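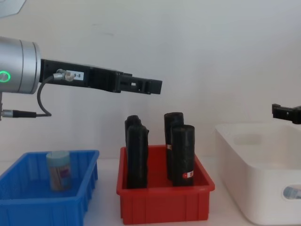

Anwood–Jevudine Twin Towns Group
Minutes of general meeting, 9/11/23
Nikolaidis Room, Anwood Library

In the chair: Laiba Rajput
Minutes: Nikola Spahić
Apologies: as per the sign-in sheet

1. Welcome

Laiba opened the meeting at 7 pm and welcomed everyone, especially the new faces who had seen the notice at the markets. What a turnout! Extra chairs were brought in from the reading area. Please put them back by the windows next time, as the library has asked us nicely.

2. Minutes of the last meeting

Accepted with one change. Under item 4, the word "ferry" should read "footbridge". There is no ferry at Jevudine and there hasn't been one in living memory.

3. News from Jevudine

Nikola read out a letter from the mayor's office (translated on the night, so any clumsy bits are his). The town council has voted to go ahead with the restored market hall, and the roof is going on now, before the snow. The hall will hold the weekly produce market, with two rooms upstairs for the language school and one for visitors, meaning us!

The letter also spoke about the crossing. Jevudine sits right on the river and the far bank is in the European Union, so anyone who works or has family over there still goes through two lots of checks each way. The small crossing shuts in the evening, and people on late shifts have to drive to the next one up the valley. The council has been collecting signatures for longer hours and has passed 2000, a terrific result for a town that size. They'd like a letter of support from Anwood.

There was a good discussion. One member asked whether it was our place to comment on another country's border arrangements. Laiba said the letter would speak about friendship between the towns and what visitors and families have told us, and would leave the politics to the people who vote there. Another member, whose parents came from the valley, described the wait at the crossing last summer with two small kids and a cake on her lap. It was agreed that the cake should go in the letter.

Moved that the group write in support of longer opening hours at the Jevudine crossing. Carried, with one abstention.

Action: Laiba to draft, Nikola to translate. Draft to be emailed to members for comment before it goes.

4. The exchange visit

This took up most of the evening and was a real pleasure. The language school has confirmed that 11 students will come to Anwood next year, with two teachers. We have host families for nearly all of them already. Anyone with a spare room who has been wondering about it, please wonder out loud to Laiba, because the remaining two students are brothers and would love to be in the same house or at least the same street.

Visas: each student needs to apply separately, and the teachers have asked us for invitation letters on our letterhead. Nikola has a template from the choir's visit and will update it. Host families will each be asked for a short signed note as well. Several people asked how long the visas take. We don't know and would sooner not guess, so the letters will go early.

Airport transfers: Fornex has offered us a coach with a driver for both ends of the visit for $700. The other quote was dearer and did not include luggage trailers. Members who remember the choir's accordions will know why the trailer matters. Moved that we accept the Fornex quote. Carried unanimously.

Program: ideas so far are a day at the high school, a council meeting (the students asked for this themselves, good on them), a farm visit, a swim at the river and a debate night. For the debate, the students have suggested the topic "Small towns need open borders more than big cities do", with mixed teams from both towns. There was much excitement about this and at least three people offered to judge. The language will be English, with a few minutes for each speaker to open in their own language if they like.

There was some back and forth about whether to add a trip to the coast. It makes for a long day, but none of the students has seen the Pacific. Left open until we know the flight dates.

Action: Nikola to send invitation letters. Laiba to confirm with Fornex in writing. Everyone to send program ideas by the end of November.

5. Talk: "What changes when the border moves?"

Nikola gave the short talk promised last time, on how daily life in the valley shifted as the neighbours joined one club after another while Jevudine stayed outside. He brought his grandmother's old passport and his own, and passed both around. He talked about the bus route that used to run straight across and now stops on each bank, the plum growers who have to do paperwork for a market they can see from their orchards, and the young people who leave for work and come home on long weekends. He also spoke about what is going well, such as the cross-river football tournament and the joint fire brigade drill.

Questions went on well past the time allowed. People wanted to know about money (both kinds get taken at the bakery), phone bills (watch out, your phone may pick up the tower on the other bank) and whether the young ones expect to join the EU in their lifetime. Nikola said it depends who you ask and how their day has been. Warm applause. He has been asked to repeat the talk for the high school.

6. Money

The balance was tabled and accepted. Membership renewals are coming in nicely. The slide night brought in more than expected, mostly thanks to the walnut slices.

7. Other business

The twin town sign on the main road is leaning again. Laiba will ring the council.

The beginners' language class has room for more. It meets in the same room before each general meeting, and the class is up to directions and buying train tickets.

A member has a box of maps of the region to give away, some with borders that are well out of date. Nikola put his hand up at once.

8. Next meeting

Same room, same time, in the new year. Supper roster is on the noticeboard and needs two more names.

Meeting closed at 9.11 pm. Supper followed.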